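2020-08-07

**1/** Small thread from our garden, for the people who asked why I stopped posting about the plum trees. The plums are finished. Now it is all about the currants and the hedge, and I have a lot to say about the hedge.

**2/** When we bought the place at Derkorley, the back fence was covered with something thorny. I thought it was a weed. My neighbour Rania El Ouafi looked over and told me it is a very old boysenberry and I should put down the loppers. I put down the loppers.

**3/** In April I cut out all the old canes, the brown ones that had already carried fruit, and tied the green ones to three wires. My hands were scratched until the elbow. Leather gloves are good but they stop at the wrist, and the thorns know it.

**4/** For tying I used strips of old T-shirt. Wire ties cut into the cane when the wind comes from the lake. The strips look poor, I admit, and my sister asked if I was drying my laundry on the fence.

**5/** The first ripe berries were on the side that gets sun after lunch. A boysenberry is ready when it is almost black and the shine is gone. If you must pull, leave it. I learned this by eating many that were sour enough to close one eye.

**6/** The birds learned faster than me. We have robins and a pair of catbirds, and one morning also a chipmunk who sat on the top wire with both cheeks full. I did not put a net. Last year a small bird got caught in my neighbour's net and I don't want to see this again.

**7/** So I pick early, before six if I can, with coffee in the other hand. The birds take the top wire and I take the two under it. We did not discuss it, but so far this arrangement is holding.

**8/** Now the numbers, for those who like them. I keep a notebook. We picked on 17 mornings, and my best morning was 282 berries, counted at the kitchen sink. The worst was 145, after the hailstorm. Rania says a person who counts berries needs a job. I have a job.

**9/** What I did with them: jam with less sugar than the recipe (it did not set well, we call it sauce), one cake, and the rest frozen flat on a tray and then put into bags. Do not put them in the bag first. You will have one purple brick until Christmas.

**10/** Somebody asked about colour stains. Boiling water poured through the cloth from high up, in the sink, before any soap. It worked on a white tablecloth. It did not work on my grey trousers, which are now garden trousers.

**11/** The red currants at the side of the shed are another story. The variety is written on the label as Marnik and it was a gift, so I can't tell you where to buy it. Two bushes. Leaves with red blisters in spring, from aphids, but the fruit was clean and the colour stayed good.

**12/** Next job is to bend the tips of three new canes to the ground and put a stone on each. They should make roots there and I can cut them off in spring. One is promised to Rania, one is for my cousin in Younis, and one I will probably kill by accident.

**13/** If you have an old berry plant and don't know its name, please send me a photo of the leaf and of the thorn, both. I am not an expert but I have time in the evening. 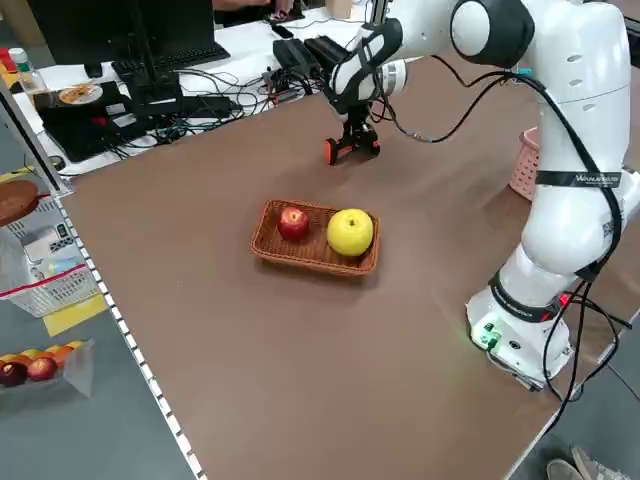
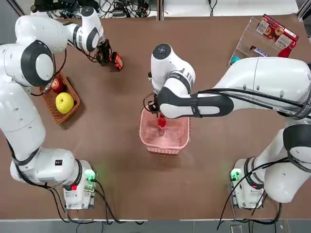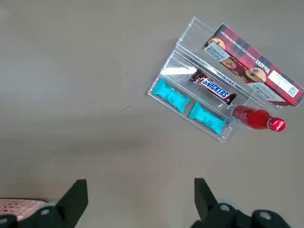
*Wicker basket on the brown table in the first one, Walkers chocolate chip shortbread in the last.*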